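Pusher arm, part 3: the board, the rod and the sorting code

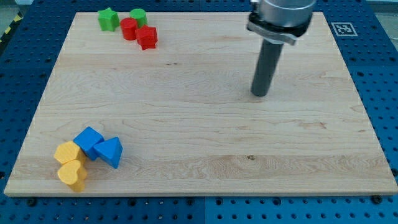 The second version of the planner has been running since April, and it is time to write down what changed. Part 2 ended with the arm able to push a single block to a target. The goal for this part was separation by color, using pushes only. I left the gripper off on purpose. A round rod has no orientation to plan for, so each move reduces to a start point, a direction and a length.

The work surface is a wooden board on the perforated table at the shared workshop. I tried pushing directly on the table first. Blocks caught on the holes and rotated, and the star shapes were the worst. Darnell Blackwood cut the board for me and sanded it twice. It still has a small knot, which the rod passes over without trouble at the current height.

Tip height took most of an evening. Too low and the rod drags on the wood, which shows up as a slow drift in the joint torques. Too high and it tips the heart instead of sliding it. I probed the surface at 9 points and fitted a plane, and the controller now follows that plane — the board is not as flat as it looks.

Calibration between camera and arm uses a square marker fixed to the table, outside the board. Kevin Horgan suggested putting it on the board itself. I had it there for a while and had to redo everything each time the board got bumped, so it went back on the metal.

The planner, which I call Etum, groups blocks by color and assigns each group a region. For the current layout, green and red go to the far left, blue and yellow to the near left. It picks the block farthest from its region and pushes it through the center of its top face. If the block rotates more than expected, the push is cut short and replanned.

Results over 100 runs with random starts: 44 finished without a replan. Most of the others needed one or two. The failures I logged were nearly all triangles, where a push lands on a corner and the piece spins away. Choosing a flat side first would fix this, at the cost of a longer approach.

Next is contact detection from torque alone, with the camera off during the push. Rochelle Tran has a filter from her Casel build that I want to try before writing my own. The code needs cleaning up before I post it.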